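März, abends

Um halb acht aufgestanden, Kaffee, dann gleich an die Kisten. Gonzalo wollte bis mittags wissen, was zurückgeht und was wir behalten. Gestern sind wir nur bis zum Regal neben der Tür gekommen.

Vormittags die Bücher sortiert. Zwei Stapel für Nicanor, der Rest kommt in den Keller. Die Lampe von Šindelář habe ich noch einmal eingesteckt, sie flackert immer noch. Geht zurück. Rechnung lag im Ordner unter Mitbridge, warum auch immer. Das Porto übernehmen die, hat Gonzalo am Telefon geklärt.

Nach dem Essen die alten Kartons durchgesehen. Die meisten taugen nur noch fürs Altpapier. Einen mit Schaumstoff drin behalte ich für die Lampe. Außen ist er zerkratzt und an manchen Stellen eingerissen, und an der langen Seite ist unten ein schwacher dunkler Fleck, aber für einen Versand reicht er. Die beiden dunkelgrauen Einlagen bleiben drin. Stand offen auf dem Tisch, neben dem grünen Tuch mit den gelben Sternchen. Das Tuch lasse ich vorerst festgeklammert.

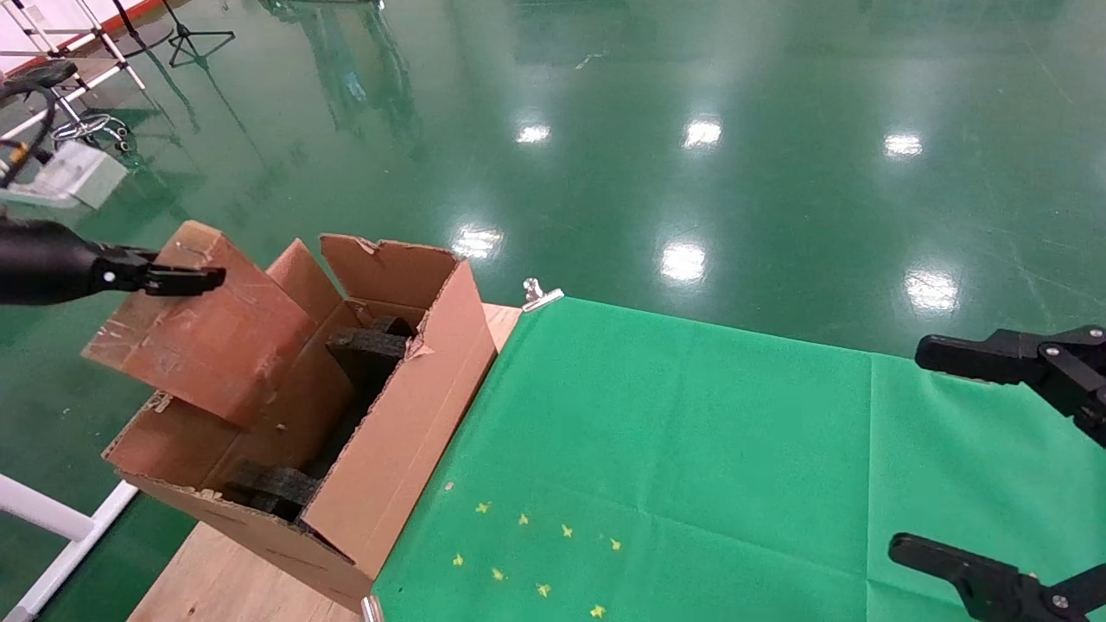

Für morgen

Breites Klebeband kaufen, das von Cuko ist alle.
Nicanor wegen der Bücher anrufen, er kommt mit dem Auto.
Lampe einpacken und vor zwölf zur Post.
Altpapier runterbringen.
Gonzalo den Kellerschlüssel zurückgeben.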